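Outdoor Product Studies – Handouts
Last updated: 19/02/2019

Week 5 handout: Reading a rain jacket label

Bring this to the seminar along with a jacket you own. Any jacket will do, but it needs its hang tag or a printout of the product page. Last year half the group brought a jacket and no paperwork, and we spent an hour guessing.

Start with the word "waterproof." On a label it tells you very little. Nearly any tightly woven cloth with a coating will hold back some water for some length of time. What you want is a hydrostatic head figure, given in millimeters: the height of a column of water the fabric can stand before it leaks under the test conditions. A higher figure means more resistance. It is measured on a piece of fabric clamped in a machine, usually new, and a jacket has seams, a zipper, a hood and a person inside it.

Our running case is the Hevitex shell, which the maker's page calls "fully storm ready." The tag gives a head of 4,000 mm. Is that storm ready? I would wear it to the bus stop. Under pack straps in steady rain I would expect damp shoulders, and so would Fedir Maksymiv, who wore one for the January field day and wrote "wet at the straps by lunch" on his form. One wearer on one day proves little. I still learned more from his form than from the tag.

Now compare the Skirnach shell. No figure at all, just a picture of a droplet and the phrase "pro-level membrane." Pro-level according to whom? When a number is missing, don't fill it in with hope. Write "not stated" in your table and move on. Brijesh Rawat asked whether we could work it out from the price. We can't. Price covers cut, color, shipping, the shop's rent and whatever the ad campaign cost.
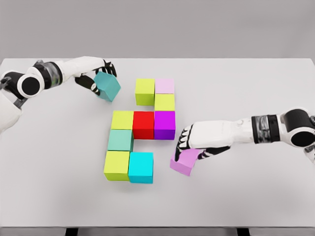
Breathability is worse. There are several test methods in use, they don't convert neatly into one another, and the tag rarely says which one was used. A figure from an upright cup test and one from an inverted cup test can be far apart for the same cloth. So if two brands quote breathability and neither names the method, you have two numbers and no comparison. I have marked down essays for this before and will do it again.

Then there is the water-repellent finish, the one that makes drops bead up in the store. It sits on the face fabric and it wears off. Once it goes, the outer layer soaks through and the jacket feels clammy even though the membrane may be fine. People return jackets as "leaking" at this stage. Washing and a warm tumble (check the care label first) often bring the beading back for a while – how long is anyone's guess, and brands that promise a number of washes seldom say how dirty the jacket was.

Seams: look inside. "Fully taped" means every seam has tape over the stitching. "Critically taped" means some do, usually the hood and shoulders, and the brand has decided which ones are critical. The Lozano jacket in the sample closet is critically taped. Turn it inside out and decide for yourself whether you agree.

Weight is the one claim I half trust, and only with a size attached. Oleksandra Demchenko weighed our medium Eveo pullover and found it 46 grams over the tag. The tag didn't say which size it meant. Small, I would bet.

For the seminar

Make a table with one row per claim. Columns: the claim as worded, the figure if any, the test method if named, what you could check at home, what you couldn't. Keep the maker's exact words in the first column, even the silly ones.

Then write 200 words on the weakest claim you found. Don't tell me whether you like the jacket.

Mahmoud Abou Zeid has the key to the sample closet. Sign things out, and hang them up dry. Reading is pages 51 onward in the course pack, skipping the section on down fill – we do that in week 7.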